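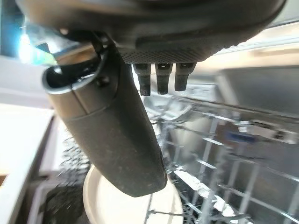
4.2 Crowd noise and the second-half recovery of home sides

The previous section set out how matches were selected and how a losing run was defined. This section deals with the main question of the study: whether home sides that have lost several matches in a row respond to a large crowd in the same way as home sides in ordinary form. The data are the 238 league matches described in Section 3, all played at grounds with a single main stand. Of these, 55 involved a home side that had lost at least four matches in succession. They are referred to below as the losing-run group, and the remainder as the comparison group.

Earlier work on home advantage has mostly treated the crowd as a fixed part of the setting. A full ground is entered into the model as a number, and the effect is read from the final score. Cardoso's earlier survey of regional football took a different view and argued that the crowd should be measured at points during play, as supporters of a poor side arrive late, leave early and fall quiet quickly after a goal is conceded. The present study follows Joaquim Cardoso on this point. Sound level was recorded at both ends of the ground and averaged over periods of 15 minutes, with the half-time interval left out.

Figure 4 shows the average sound level in each period for the two groups. The losing-run group began matches at a lower level than the comparison group, and the gap widened up to half-time. After the interval the pattern depended on the score. Where the home side was level or ahead, the gap closed within the first period of the second half and did not open again. Where the home side was behind, the level remained low until the last period, when it rose in both groups. The late rise was steeper in the comparison group.

Figure 4. Average sound level by period of play, losing-run group and comparison group. Matches stopped for more than 20 minutes are excluded.

It would be wrong to read these curves as showing that noise produces goals. A goal by the home side is itself the loudest event in most matches, and any period that contains one will show a raised average. To deal with this, the minute following each goal was removed and the averages were calculated again. The gap between the groups in the first half was almost unchanged. The closing of the gap after the interval was smaller but still present, and it was found at three of the four clubs that supplied enough matches to be looked at separately. The exception was Esby, where the visiting supporters are housed close to one of the recording points. The Esby results are therefore given separately in Table 6 and should be treated with care.

A second difficulty concerns the standard of the visiting side. Clubs on a long losing run are, in general, weaker than their opponents, and a quiet ground may reflect nothing more than a fair judgement by those present. Each match was therefore paired with one from the comparison group in which the difference in league position was the same or nearly so. Pairs could not be found for every match -- the bottom club in a division has few equals -- and the unpaired matches were set aside for this part of the analysis. Among the paired matches, home sides in the losing-run group won fewer second halves than their partners, but the difference was found almost wholly in matches where they had conceded first.

Interviews with players and coaching staff at Bouzid and Pikero, reported in full in Section 5, are in keeping with this. Several players said that they noticed the crowd most in the opening minutes and after an early mistake. One defender described a home ground during a bad run as "a place where you can hear individual people". Coaching staff at Pikero had changed the warm-up so that the side stayed on the pitch until shortly before kick-off, in the hope of settling the players to the sound of the ground. The number of matches played under the new routine was too small for any finding to be drawn from it.

The kick-off time had little bearing on the results. Evening matches were louder throughout, in both groups, and the gap between the groups was of similar size. Weather was recorded but not used, as the Banodex sound meters were fitted with wind covers only from October onwards and the earlier readings on windy days could not be corrected with confidence. Removing those days altogether left the direction of each result as it was, though the range of uncertainty for the first period of play became wider.

The end of a losing run was examined last. For matches in which the home side ended its run with a win, sound levels in the club's next home match were compared with those in the match before. The level in the opening period was higher in most cases, and attendance was not. The same people, or at least the same number of people, were making more noise. Whether this lasts beyond a single match cannot be settled with the present data, as several clubs had only one home fixture left in the season when their run ended.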